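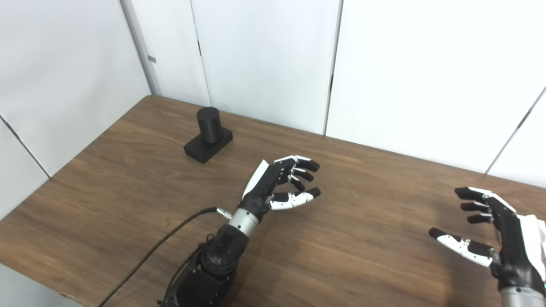 A student in the morning section asked last time whether a joint that looks tight can still be a bad joint. Yes. Most of today is about why.

WOOD MOVEMENT — notes, week 4
Furniture Materials, Dotmont evening program

Recap: wood takes on and gives off moisture until it matches the air in the room. Swells when it takes on, shrinks when it gives off. Along the grain almost nothing. Across the grain a lot. Tangential (around the rings) more than radial (out from the center), often close to double. This is why flatsawn boards cup and quartersawn boards mostly dont.

Tabletops
Wide glued-up panel = one big board as far as movement goes. Screw it down hard to the aprons all the way around and it will split or pull the base apart. Needs to slide. Options:
— slotted screw holes, slot running across the grain
— wooden buttons in a groove
— figure-8 fasteners (ok for small tops, less travel)
Fix the center, let both edges go. If one edge has to line up, fix that one and leave double the room on the other side.

Breadboard ends
Glue only the middle few inches of the tongue. Outer pegs go through elongated holes. Expect the ends to be flush maybe twice a year. Customers complain, tell them before delivery.

Case from the reading: the Barnden library tables. Oak tops built in November in a heated shop, very dry, no gap left in the frames. By summer 3 of them had pushed the miters open. Glue was fine. The allowance was wrong.

Finish
Slows moisture down, does not stop it. Finish both faces the same. One side only = cup.

Sanding — skip to 400 only for the oil samples, otherwise stop much earlier. See Thammasiri handout for the grit table, the one on the Litance page is the old verison.

For next time
Measure one board across the width, write down room humidity (ours was 68 percent at the start of class), measure again same spot. Pencil mark on the edge so you find it. Bring calipers if you have them.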